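开放日回顾：手持夹爪示范与数据采集

2019-03-03

Misutdale 工作室的春季开放日已经结束。活动分上午和下午2场，内容相同，每场先讲解，再示范，最后留时间给来访者自己上手。报名的名额是每场50人，上午场坐满，下午场有人临时没来，空出的位置给了现场排队的人。没有赶上的读者可以看下面的记录，讲义在工作室前台可以领取。

为什么用手持夹爪

工作室目前的主要项目叫 Pesa，目标是让机械臂学会整理桌面上的日常物品：收纸、挪杯子、把文具放回盒子。过去的做法是让操作员用遥控杆控制机械臂，一次动作要花很长时间，而且机械臂必须在场，换一个房间就要重新搬运和固定。去年起，项目改用手持夹爪。操作员直接拿着夹爪做动作，夹爪上的摄像头把过程录下来，之后再从录像中算出夹爪的位置、朝向和开合程度，作为训练材料。

这样做的好处是地点不受限制。Pesa 的录像有厨房里的，有办公室里的，也有走廊里的。缺点也在讲解时说明了：人的手比机械臂灵活，有些动作人做得很顺，机械臂的关节却到不了那个角度，这样的录像后期要剔除。

讲解部分

讲解由工作室的两名工程师轮流进行，内容分硬件和数据两块。硬件部分介绍了夹爪的外壳、指部和标记牌。标记牌是黑白图案的小方牌，图案不同，编号也不同，软件看到图案就能认出是哪一只夹爪，并估算它相对摄像头的位置。夹爪外壳由 Valcárcel 加工，前后改过几版，早期的版本偏重，连续拿二十分钟手腕就会酸。

数据部分讲的是录像之后的流程。每段录像先切成单个动作，再由人检查一遍，标出失败和中断的片段。到开放日前一天为止，Pesa 一共收了2497段可用的动作。讲解人员提到，其中叠放纸张的录像最难处理，白纸放在白色桌面上，边缘不容易分辨，需要调整灯的角度重新录。

有来访者问，录像里会不会拍到房间里的人。工作室的回答是会，头部和手都可能进入画面，所以录制前要征得在场人员同意，公开使用的部分另外做遮挡处理。也有人问数据是否出售，回答是目前没有这个安排。

示范部分

示范人员双手各拿一只夹爪，先单手夹取，再双手配合，例如一只压住纸张，另一只翻页。每个动作重复几遍，换不同的起始位置，避免所有录像都从同一个姿势开始。示范时强调了几点：动作要连贯，不要在半空停住；两只夹爪不要长时间互相遮挡；标记牌尽量朝向对方的摄像头。最后一点新手最容易忘，转动手腕时标记牌常常偏到看不见的方向，这段录像的位置数据就断了。

夹爪摄像头拍到的范围很宽，除了桌面，墙、天花板和旁边的椅子也会录进去。讲解人员说明，这些背景对定位有用，砖墙一类纹理明显的表面比整片白墙更容易跟踪。 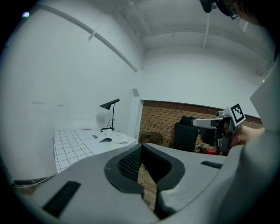

上手体验

体验环节每人大约五分钟，任务是把一支笔从桌子左边夹到右边的盒子里。多数人第一次会夹得太用力，或者在松开之前就急着抬手。工作人员建议先空夹几次，熟悉开合的行程，再去碰物品。十二岁以下的孩子由家长陪同，用的是较小的一副夹爪。

体验中的录像没有并入 Pesa，活动结束后全部删除。愿意参加正式采集的人可以在前台登记，登记后需要先上一次培训课，培训时间近2小时，通过后按场次安排。

来访者的意见

意见卡收回来以后整理了一下。提得最多的是后排看不清夹爪的细节，希望下次把夹爪的视角接到大屏幕上。有几位希望看到机械臂用这些数据完成任务，这次没有安排，机械臂正在 Tollov 检修，要到三月下旬才能运回来。还有人反映楼梯口的指示牌太小，走到了隔壁单元，这一点下次会改。

后续安排

机械臂运回后，工作室会另外安排一次小型演示，内容是同一组整理动作由人和机械臂分别完成，时间确定后在本通讯中通知。培训课的登记现在已经开始，请在工作日下午到前台办理，带一件有效证件。讲义里第三页的接线图有一处标错了左右，已经领取的读者可以到前台换新的一份。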